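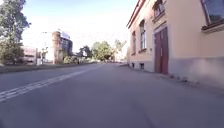 Can a Robot Do Your Chores Yet?

Boltora Kids: Big Questions, Medium-Sized Answers
Posted 07/02/2026

Short answer: some of them. Slowly. Please keep making your bed.

Longer answer: it depends a lot on which chore you're trying to get out of. Machines are good at strange things and bad at strange things, and the lists are probably different from what you'd guess. A computer can beat nearly everyone alive at chess. Ask a robot to put away the chessboard and you may want to bring a snack.

Let's go through the chores.

Chores machines already do

Your house may be full of robots that don't look like robots. A dishwasher washes dishes. A washing machine washes clothes. Neither one has a face, which is why they never get invited to be in movies.

These machines have it easy in one way. The work comes to them. You put the plates in the rack, you shut the door, and the water goes around. The dishwasher never has to find a plate under your bed.

Then there are the little round vacuums. The one at our office is a Durix, and it does a decent job on a bare floor. It also ate a shoelace in September and had to be rescued. A vacuum that moves around has to deal with the whole room, including the parts of the room you forgot to pick up.

Chores machines are still learning

Folding laundry is a hard one. A shirt is floppy, and it lands in a different heap every time you drop it. Your hands can feel where the collar is even when you can't see it. A robot has to look at the heap and work out which bit is the sleeve. Robots can fold shirts. Many of them take longer than you would, and you complain the whole time, so think about that.

Tidying up is worse. To tidy a room, a robot needs to know what everything is and where it lives. Is that a piece of trash, or is it your very important piece of cardboard? Grown-ups get this wrong too.

In a shop or a factory, things go better. Everything can be put in the same place every day. The boxes are the same size, the shelves stay still, and there is hardly ever a dog. A robot that moves the same box from the same spot to the same other spot can be very good at its job. Move the shelf over a little and it may need some help.

What about running errands?

Say you want a robot to carry a loaf of bread home from the bakery. Let's make it a short trip, 545 yards, straight down one street. How hard could a street be?

Well, look at a street the way a low, rolling machine has to. The road is wide and gray. There's a line painted on it, which might be useful if it goes where the machine is going. There's grass on one side and a wall on the other. Leaves throw shade. The sun shines so brightly that the far end of the street turns nearly white, and a camera can have as much trouble with that as your eyes do. From down near the ground, the pavement takes up half of everything.
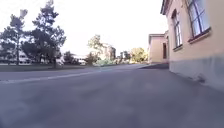

So how does it know where to go?

Most rolling robots use a few helpers at once. Cameras look for edges, such as the place where pavement turns into grass. Some robots have a sensor that bounces light off things and measures how far away they are. Many keep a map, too, and compare it with what they see. "Long pale wall on my right, trees on my left. I must be here." You do the same thing walking home, except you don't have to think about walls very much.

Next the robot has to decide what counts as ground. A smooth path is easy. A strip of cobblestones is ground too, only bumpier, and a loaf of bread won't mind the bumps as much as a carton of eggs would. A curb is a small step to you. To a machine on little wheels it can be a cliff. A ramp beside a building is good news, if the robot can tell that it slopes and find the low end.
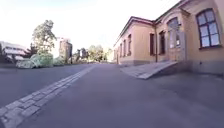
And after all that, it still has to deliver the bread. Someone has to open the door, or the robot needs an arm, and then the arm has to know about doorknobs. Some doors push. Some pull. Some have a sign saying which, and people push the pull ones anyway.

This is why a lot of delivery robots stop outside and wait for a person to come and get the goods. It's a sensible plan. It also means you have to put on your shoes.

Try it yourself: be the robot

You'll need a friend, a hallway and a pair of socks. One of you is the robot. The other gives the orders.

1. Put the socks at the end of the hallway.
2. The robot stands at the other end and does only what it's told. No guessing and no being helpful.
3. Get the robot to fetch the socks using orders like "one step forward" and "bend down."
4. Swap places.
5. Now try to get the robot to fold the socks. Good luck.

Words to know

Sensor: a part that lets a machine notice something, such as light, sound or a bump.

Obstacle: anything in the way. Your backpack, usually.

Route: the path a robot picks to get from one place to another.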